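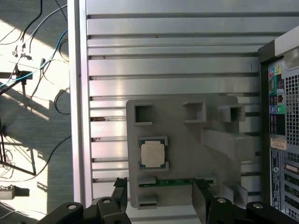

4. Replacing the power supply

Read this section through before you start. The steps apply to the Irnix tower in both case sizes. If you have the small-form Dinsa model, go to section 6, as its power supply is held in from the front.

You will need:
A Phillips No. 2 screwdriver
A small dish for screws
Cable ties
The new power supply and its own set of cables

CAUTION: Never open the power supply itself. It can hold a charge long after it has been unplugged.

4.1 Taking out the old unit

1. Shut down the computer from the operating system. Wait for the fans to stop.

2. Set the switch on the back of the power supply to O and pull the power cord out of the wall.

3. Press the front power button and hold it for a few seconds.

4. Lay the computer on its right side and remove the left side panel. Keep the thumbscrews in the dish.

5. Unplug the wide 24-pin connector from the motherboard. Squeeze the latch and pull on the plug – do not pull on the wires.

6. Unplug the processor connector near the top of the board, then the drive and graphics card connectors.

Note: A photo of the cables taken at this point will help later. If your cables are tied to the rear of the tray, remove the right side panel as well and cut the ties with the tips of the cutters facing away from the wires.

7. Support the power supply with one hand and remove the four screws at the back of the case. Slide the unit inward and lift it out.
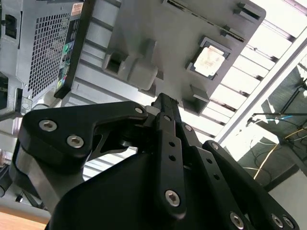 4.2 Fitting the new unit

1. Check the label. Units supplied after June are rated 375 W. Do not fit a lower rating.

2. Slide the unit in with its fan facing the vent. Start all four screws by hand, then tighten them.

3. Connect the 24-pin plug, the processor plug, the drives and the graphics card, in that order. Each latch should click.

CAUTION: Do not reuse modular cables from the old unit, even if the plugs fit. The wiring may differ and can damage the drives.

4. Tie loose cables clear of the fans and close the case.

5. Plug in the cord, set the switch to I and start the computer.

If nothing happens, switch off and check the 24-pin plug first. If the fans turn but the screen stays blank, check the processor plug. For other faults see section 9.

Section revised Mar 5, 2023 by Zihan Cui, Hanatdale service desk.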